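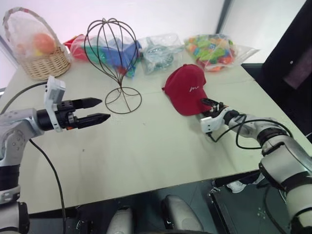 Staniforth Case File Project
Progress report to the Ondis Fund
May 6, 2024

You asked for the short version first. We can get people their files. Getting the files through the door at Sternatard is a separate matter and takes up most of this report.

Work since January

The grant pays for us to track down trial transcripts, police reports and old attorney files for people serving long sentences, copy them, and mail them in. Without those pages a person can't file much of anything. Many of the people who write to us have been waiting for their own paperwork longer than their trials took.

We have now received 200 requests. The Alley office opens every one and answers it on paper, by hand if the printer is in one of its moods. We have copied and mailed 4,000 pages so far. A few clerks' offices have been a pleasure to deal with. One sent us a complete transcript belonging to somebody else, with an invoice, and then a second invoice for sending it back.

What has gone slowly

Sternatard changed its mail rules shortly after we started. Legal mail is still allowed, as it has to be, but an envelope now needs a control number, and the number comes from a form, and the form was for some weeks available only inside the prison. We asked if a copy could be mailed to us. It could, once we had a control number.

That has been fixed, after several calls and a letter from us that went through more polite drafts than we care to admit. Packages returned during that stretch have gone out again at our expense. You'll see the extra postage in the budget sheet and we would rather you heard about it here first.

The page limit is still a problem. The mailroom accepts up to 400 pages in one package, and a murder trial runs well past that. We split the files, number the parts on the cover sheet, and then hear from the reader that part three came first and part one is being reviewed. One man wrote that he had started his own trial in the middle and was hoping for a better beginning.

What people do with the files

We don't give legal advice and we say so in every letter. Still, people write back. Some have found a lawyer who would finally look at the case, now that there was something to look at. Others found nothing useful and thanked us anyway, which is harder to read than a complaint. A woman at Sternatard had been told for years that her sentencing transcript was lost. It was in the county basement, filed under her middle name.

No one has gone home because of our photocopies. Courts move at the speed they like, and we promised you files — we were careful not to promise outcomes.

Money and what comes next

Postage is over budget and copying is under it. We would like to move part of the copying line to postage and need your approval in writing.

Phase 2 was supposed to add a second prison this summer. We want to push that back until the Sternatard backlog is cleared, and to use the time to write a plain guide to requesting records that people can use without us. A draft exists. It was sent to three readers inside for comment and has been returned to us for lack of a control number, so a fresh set is going out this week.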